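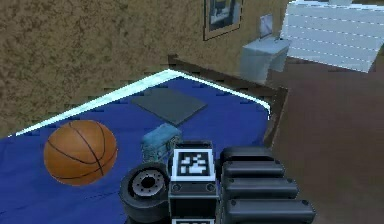
Visit report: Wedano, simulation and gripper workshop

Four of us went from Jidesent to see Wedano in April: Mahtab Kazemi from operations, Sepehr Amini from purchasing, Nasrin Nouri from the test group, and me. The visit started at 9:30 and we were out by late afternoon. The purpose was to find out what we should put in next year's equipment request for the household handling work, and in what order to buy it. We have a first draft of that request already and most of us expected to come back with the same draft and better prices. It has changed more than that.

Wedano is on the second floor of a brick building behind the rail yard. Parking is on the street and fills up early. Sign-in took a while because only two of us were on the list at the desk, so anyone going back should send all names ahead.

Yaroslav Sydorenko runs the workshop and took us around. He started with the physical side. They have 14 arms on the floor, of three different ages, and he was open about which ones he would buy again. The oldest group was bought all at once at the end of a budget year. The arms themselves have held up. The grippers on them have been replaced twice, and the second replacement was never in anyone's plan. His advice was to budget for grippers as a consumable item and to keep that line apart from the arms, so that nobody can trim it when the arm price goes up.

We spent the next part of the morning at the gripper bench. Nasrin asked about fiducial markers, which our own test group has been fitting by hand. Wedano prints theirs in batches and mounts them on a flat block on the gripper body. The cost is small, but the time to re-mount and recalibrate after a gripper swap is not. They allow half a day for each swap. We had allowed nothing.

After that we moved to the simulation room, which was the part I had come for. Wedano does a large share of its early testing in rendered rooms before any arm is booked. The bedroom we were shown had a basketball and a small patterned box on a blue blanket, with the gripper reaching in over the bed. They keep a library of rooms like that and add to it when a customer asks for a type of home they don't have. The marker is modeled on the simulated gripper as well.

Beds are one of the harder settings for them. Blankets give under a load on the real thing, and a simulated blanket that behaves like a hard table will make the results look better than they should. Sepehr asked what it costs to get the soft surface right. Yaroslav said it is mostly computing time and staff time, and that the license is the smaller part. On their side, one full-time person looks after the rooms and the object models. If that person is on leave, new rooms wait.

This matters for our request. Our draft has the simulation license and two workstations, and no staff time for building rooms. Mahtab wrote that down as the largest gap of the day and I agree with her.

Lunch was in the building. The canteen takes cards only.

In the afternoon we went through numbers. Wedano starts a new handling project with 50 simulated test cases and adds more after the first review. The last project ended with 122. Only the cases that pass in simulation go on to a real arm, along with a few failing ones picked to see whether the failure is real. Yaroslav showed us the booking sheet for the arms, and there were open slots in most weeks. Before they worked this way, the arms were booked solid and people were waiting.

We asked how many arms he would buy for a group of our size. He said to start with 5 and hold the rest of the money for a year. Our draft has eight. His view is that eight arms with three people to run them will leave some standing still, and the service contract is paid on all of them either way. Sepehr wants to check that against our own shift plan before we change the figure. The vendor discount we were offered starts at six, so there is a real question there. We did not settle it on the train home.

We also talked about Tromenine, the fixture system that Wedano uses to mount arms to tables and carts. They like it. Delivery was slow on both of their orders, and the carts came before the plates that go on them. If we choose it, the order should go in well ahead of the arms.

Floor space came up several times. Each arm station at Wedano takes more room than the drawing says, mainly on account of the cabinet and the clear zone around it. We measured one with their tape and Nasrin has the dimensions. Room 2 on our side will not hold what the draft puts in it. Power is fine. Cooling for the workstations needs a look, as theirs had to be moved out of the first room they were put in.

What we plan to change in the request:

Move the simulation license and workstations to the first quarter, ahead of the arms.

Add a half-time post for rooms and object models. Mahtab will ask whether this can be shared with the test group.

Put grippers and spare parts on a separate line, with one full replacement set per arm.

Add setup and recalibration time to the labor plan, half a day per gripper swap.

Show the arms as two options, five and eight, with the service cost written out for each.

Get a second quote for fixtures. Pakzad, who supplied our current benches, has said they can quote.

Still open: who pays for the soft surface work if the first results are poor, whether the workstations can be leased, and whether our existing arm can be used as the spare. Yaroslav offered to send the part list for their gripper and a copy of the booking sheet with names removed. He also said two of our people could come for a week to learn how the rooms are built, at our travel cost. I would like Nasrin to be one of them.

Comments on the revised draft go to Sepehr. He needs them before the request goes to finance.

Shirin Pakzad
Jidesent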